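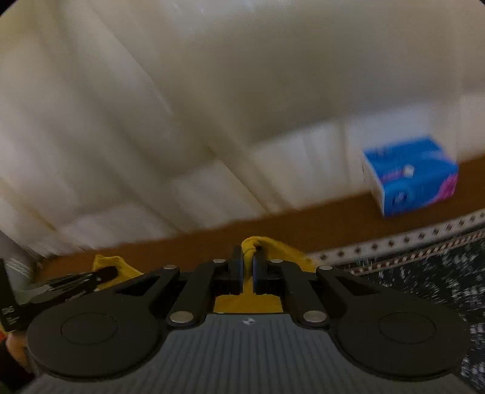

Preguntas que me hacéis sobre acoger gatos en casa

¿Tengo que tener experiencia?
No, para nada. Yo empecé con una gata adulta que se pasó 6 noches debajo del sofá y yo venga a leerle en voz alta desde el pasillo. Si puedes darle una habitación tranquila y algo de paciencia, ya sirves.

¿Quién paga el veterinario?
Lo paga la asociación, siempre que vayas a la clínica concertada. En mi caso es Trurholm, y pregunto siempre por Leandro Medina, que conoce ya a todos mis inquilinos. Si es una urgencia de madrugada llama primero al móvil de guardia, por favor, que luego las facturas son un lío.

¿Y si ya tengo gato?
Se puede, pero con puertas cerradas los primeros días. A Mowat, el mío, le cambio la manta con la del recién llegado para que se huelan. Bufa un poco - bueno, bufa bastante - y luego se le pasa.

¿Cuánto dura una acogida?
Depende muchísimo. La más larga que he tenido fue de 121 días, con un gato negro guapísimo que ahora vive con Hatice Kocabaş y duerme encima de su impresora.

¿Me lo puedo quedar?
¡Sí! Las casas de acogida tenemos preferencia, solo hay que avisar antes de que publiquen la ficha.

¿En verano también hacéis falta?
Sobre todo en junio, que es cuando llegan todas las camadas juntas. Escribidme y os paso el formulario.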